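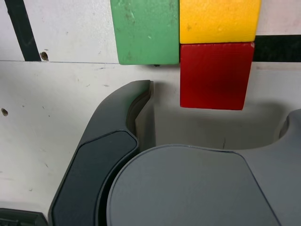

Camia Round Server

Local contest server for school informatics and computational thinking rounds

Camia is a self-contained server for running timed problem-solving rounds in a classroom, library or hall. It holds the question bank, the student logins and the submitted answers on the unit itself. No internet connection is needed while a round is open. Students connect through a web browser over the school network or through the unit's own wireless access point.

The unit is supplied by Tunville with the Nadar question editor installed. It suits schools running practice rounds ahead of an external competition, and districts running their own interschool rounds from Year 3 to Year 9.

What it does

Each round is built from a set of tasks, a time limit and a marking scheme. Tasks can be multiple choice, short numeric answer, ordering (drag into sequence) or grid. Ordering tasks can be marked as all-or-nothing or by the number of adjacent pairs placed correctly. Negative marking is off by default and is set per round, so a junior group and a senior group can sit the same tasks under different rules.

Task order and option order are shuffled for each login. The shuffle is stored with the attempt, and a printed answer report shows the options in the order the student saw them.

If a device loses its connection, answers already entered are kept in the browser and sent when the connection returns. The timer is held on the server and does not pause. A supervisor can add time to a single login from the round page. Added time is written to the log with the supervisor's initials.

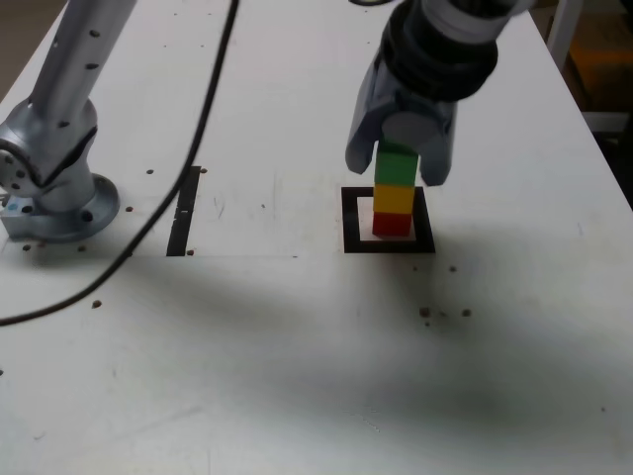 Setting up a round

Connect the unit to power and, if using the school network, to a wired port. The status light is steady green when the server is ready. Open the address printed on the base label and sign in with the supervisor code.

Import the class list as a CSV file. The required columns are given name, family name, year level and group. Student numbers are optional. The import stops at the first faulty row and reports its line number; rows before it are not kept.

Choose a round from the bank or build one in Nadar. Set the opening time, the closing time and the result release. Results can be released on submission, at close, or by hand. A round cannot be edited once the first student has opened it, but it can be copied and the copy edited.

Print login slips from the group page. Slips print in group order, with a cut line between each.

Question bank

The standard bank is sorted by year level and by topic: sequences, graphs, encoding, logic, sorting and scheduling. Every task has a worked solution and a note on the underlying computing idea. Solutions are hidden from student logins until results are released. Bank updates are issued each March and are loaded from a USB drive.

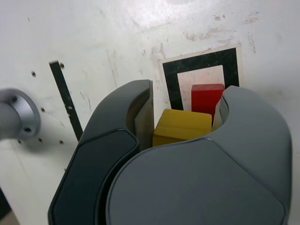 Hala Zerouali: We ran our Thursday group on the school wireless and then on the unit's own access point. The second was easier for us, as the school filter kept asking students to sign in again. I would like to see the import carry on past a bad row and list all the faults at the end. The marking by adjacent pairs took some explaining to parents, so we now print the rule on the results sheet.

Reply from Tunville: Thank you. A full fault list on import is planned for the next software release. The text of the results sheet can be edited under Round, Print, Footer.

Results and records

Results export as CSV or PDF. The CSV holds one row per attempt, with a column for each task and a column for time used. The PDF is available as a group summary or as single student sheets. Ties are ranked equally by default. 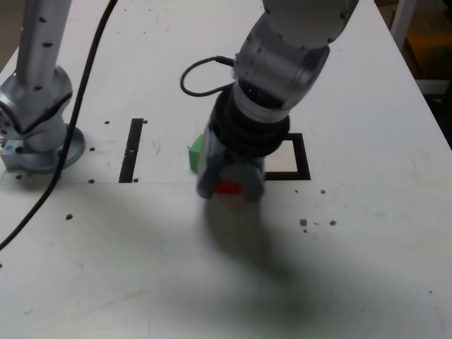 Group summaries can be printed with names or with login codes only. Attempts are kept on the unit for 18 months and then deleted overnight. The period can be shortened but not extended. Schools that need a longer record should export it before the deletion date shown on the group page.

Supplied with the unit

Server unit, power supply, network cable, USB drive with recovery image, printed supervisor guide. The Drudholm wall bracket is sold separately and fits all current models.

Warranty and support

The warranty is 3 years, return to base. Email support is included for the same period. Units under repair are returned with the question bank reinstalled and all student data erased, so export any open records before sending a unit in.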